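Home » Trip Notes » Succulents » Palstead open day

Palstead succulent nursery – open day notes 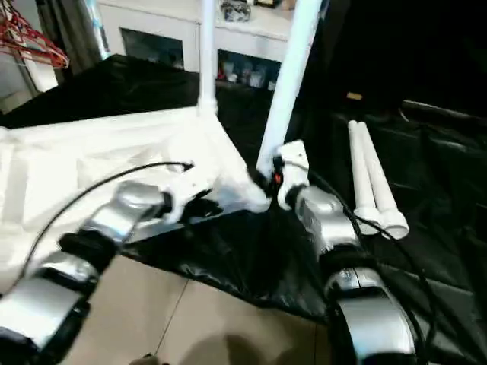

Getting there

Posting these before I lose the notebook again. Written up 2021-01-12, mostly in the order I walked it, so it jumps around a bit.

Palstead is at the end of a gravel lane, sign on the left after the feed store, easy to miss. I missed it. Turned around in somebody's field entrance and came back. Parking on grass, firm enough. Gate opened at ten and there was already a line of people with empty crates under their arms, which tells you what sort of crowd it was. Entry was free, you just sign the book and take a map. The map is a photocopy of a photocopy and House C is printed upside down.

Brought: gloves, crate, newspaper, labels, pencil. Forgot: water, hat. Cold outside and hot under glass, so wear layers you can tie around your waist.

House A – mesembs

Went here first as it was closest. Long benches, gravel tops, everything in square pots packed edge to edge. Lithops mostly, a good half of them splitting, old leaves gone papery and the new pair showing in between. Conophytum on the shady side, still plump. A few trays of seedlings no bigger than a match head, sown in pure grit with a dusting of something finer over the top. The label said pumice, sieved.

Watering notes pinned to the end of the bench, copied down as best I could:

Lithops – none at all until the old leaves are completely dry. Not a drop. Then soak once and wait.
Conophytum – light spray on sunny mornings.
Seedlings under a year – never let go bone dry, any season.

That last one is where I have been going wrong. Lost a whole tray last summer by treating the babies like adults.

Bought nothing here. Very proud.

House B – the caudiciforms and stem succulents

The reason I drove out. Warmer, taller roof, vents cracked at the ridge. Othonna, Tylecodon, Pelargonium, some Adenia along the back wall, a couple of big Cyphostemma in tubs that were asleep and looked like old boots.

The Tylecodons were in full leaf and gorgeous. T. paniculatus in three sizes, the biggest one with a trunk thick as my leg and peeling in long tan curls. T. wallichii next to it with all those knobbly leaf bases. Mine at home is a poor skinny thing in comparison. I asked about light and the answer was more, and then more. They go right up against the glass from fall on. No shade cloth at all in the growing season.

Pelargoniums: P. carnosum and P. crithmifolium side by side so you could finally compare them. The flower stalks on crithmifolium stay on and go hard and twiggy, makes the whole plant look like it is wearing a birds nest. Good way to tell them apart when there are no labels, and there are never labels on the ones people give you.

Othonnas were a mixed bag. Several in flower, little yellow daisies well above the leaves. One shelf had fungus gnat trouble, yellow sticky cards all over. At least they weren't hiding it.

Bought: one small Tylecodon, one Othonna cutting with roots just showing at the drain hole.

The potting shed

Demo at eleven. Standing room only and I was at the back, so these are partial. The mix they use for winter growers:

Four parts pumice
Two parts coarse sand, washed
One part composted bark, fine
A pinch of slow feed, half what the packet says

Ran it through a kitchen sieve to lose the dust. Pots are clay for anything with a fat stem, plastic for the mesembs. Repot just as growth starts, never when dormant, and leave dry for a week after if any root was broken. Somebody asked about cinnamon powder on cuts and there was a fairly long argument among the front row. I use it. No idea if it does anything.

They also pot high. Caudex sitting well up out of the soil, with a collar of larger stones around it. Looks better, dries quicker at the neck. But for young plants they bury it a season or two to fatten up and only lift it later. Wrote that down twice.

House C – the collection, not for sale

Roped off down the middle, one way round. The list on the door says 2,533 accessions, and the target is to get every one of them photographed and on the website. Each has a number on a strip of aluminum pushed into the pot, written with a ballpoint so the metal dents and it can't fade. Stealing that idea. My plastic labels go brittle in two summers and I have a shelf of mystery Haworthias to prove it.

Best thing in there was a Gasteria hybrid they call Nicholas, raised on site. Stubby dark leaves, very rough, pale spots running into bands. Not released yet. There is a waiting list and I put my email on it.

Next to that an Aloe cross called Gorkerel, toothy, reddish in the cold, a bit ugly to be truthful but in a way I keep thinking about. Offsets freely apparently. That one should be in the spring list in April.

Also saw: a very old Euphorbia obesa, gone tall and corky like they do. Fockea with a root like a boulder. A tray of Adromischus I could have stayed at all day, leaves speckled like eggs, every one of them different. Temperature on the wall thermometer was 40 by the door. That is F, and it was noticeably warmer in the middle of the house. They keep this one cool on purpose and dry, and only put heat on if it threatens to freeze.

Lunch, sort of

Tea urn and cheese rolls in the packing room. Rolls gone by half twelve. Had a banana from the car.

Sales tables

Prices were fair. Seedlings $6, most things in a four inch pot a little over double that, and a few specimen plants with tags I did not turn over a second time. Roughly 2,000 plants out on the tables at opening, so said the flyer, and by early afternoon there were big gaps. The Haworthia end was picked clean. If you want those go straight there and skip the houses untill later.

Cash or card. They wrap in newspaper if you ask, and will hold a crate behind the counter for you with your name on.

Gosuner had the stall by the exit, the seed people. Small paper packets, collection year written on each, which I wish everyone did. Picked up Tylecodon, Pelargonium and a mixed Conophytum. Asked about freshness on the Othonna seed. Best sown within the year, drops off quick after that, and rub off the fluff first or it holds damp and rots. They post out as well, there is a slip in every packet with the address.

Things I would do different

Go to the sales tables first, then put the crate on hold.
Bring water.
Bring a list. I came home with a Crassula I already own.
Take a hand lens for House A.
Skip the slide talk unless you are new to it, it was the same basics as the leaflet.

What came home

Tylecodon, small, went straight on the south sill
Othonna cutting – potted up next day in the mix above, minus the bark as I had run out
The duplicate Crassula
Two Adromischus, unlabeled, bargain tray
Three packets of seed
Bag of pumice, heavier than it looked, nearly had the bottom out of the crate

Nothing has dropped a leaf so far except one of the Adromischus, and the leaf is laid on grit in a saucer in case it wants to root. Seed goes in this week, heat mat off, nights cool. Will do a seperate post on the sowing if anything comes up.

Practical

Palstead does two open days a year, winter and spring. Next is in April, date to be put on their page. Dogs on leads OK outside, not in the houses. Paths in A and B are flat concrete and wide, C has a step at the door and is narrow, tight with a stroller. Restroom behind the potting shed, bring your own paper towels.

Filed under: Trip Notes, Winter growers, Seed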